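Shared Workroom and Equipment Loan: Frequently Asked Questions

Favstead Residents' Center
Last revised April 1, 2025

Who may use the shared workroom?
The workroom is open to all registered residents of Favstead and to tenants of the Ornport building. Guests are welcome when accompanied by a registered user, who remains responsible for them throughout the visit.

How do I register?
Registration forms are available at the front desk and must be signed in person. Please bring a current lease or utility bill. Applicants under 18 need the signature of a parent or guardian. Registration is valid until the end of November and may be renewed at the desk.

Is there a charge?
Use of the room is free during staffed hours. Evening bookings require a refundable deposit of $90. The deposit is returned once the room has been checked and the key handed in.

How long may I stay?
A single booking may not exceed four hours. If no other booking follows, the desk may extend your time on request. Extensions cannot be arranged in advance.

May I move the desks and chairs?
Yes. Desks may be moved by two people lifting together. They must not be dragged, as the plank flooring marks easily and repairs are costly. Office chairs on wheels may be rolled freely within the room but are not to be taken into the corridor. All furniture should be returned to its original position before you leave.

May I bring my own appliance?
Small household appliances are permitted if the cord and plug are in good condition. Each item must be shown to staff on arrival. Space heaters, deep fryers and anything burning gas or liquid fuel are not allowed. The total load on one wall circuit must not exceed 2,000 watts, including any equipment already plugged in.

Where should appliances be placed?
Place them on a table, fully supported and level, with nothing resting on top. Tables near the railing may be used for this purpose, but no part of an appliance may extend past the tabletop on the railing side. Keep vents and openings clear. Please do not remove or cover any label or sticker on equipment belonging to the center.

What about cords and cables on the floor?
Cables should run along the wall wherever possible. If a cable must cross the floor while you are working, warn the other users and take it up as soon as you have finished. Cord covers can be borrowed from the desk.

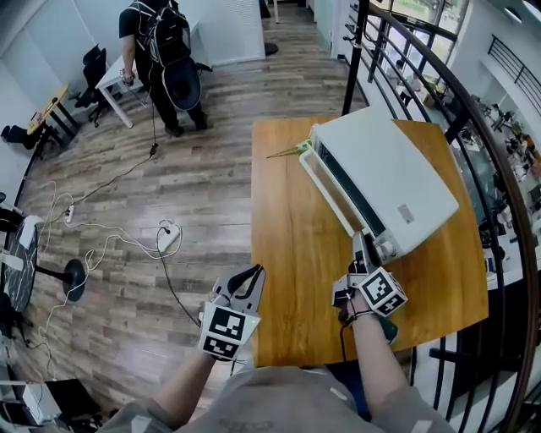
Extension cords are lent on the same terms and must be returned the same day. Only one extension cord may be used per outlet, and cords may not be joined end to end.

Can I leave my belongings in the room?
Bags and coats may be kept with you or placed under a desk during your booking. Lockers are located in Corridor B, beside Room 74. Items left overnight are taken to the front desk and held for two weeks.

What should I do if something is damaged?
Stop using the item, unplug it if it is safe to do so, and inform the desk before leaving. A short written report will be requested. Users are not charged for ordinary wear. For damage caused by misuse, the center may recover the cost of repair up to a limit of $3,000.

How should the room be left?
Wipe tables with a damp cloth, dry them, and sweep the floor around your work area. Cleaning supplies are in the tall cabinet by the entrance. Polish and bleach are not to be used on wooden surfaces.

Whom do I contact?
Bookings and deposits are handled by Viktória Szilágyi. Questions about appliances, outlets and furniture should be directed to Enikő Mészáros. Both may be reached through the front desk during staffed hours.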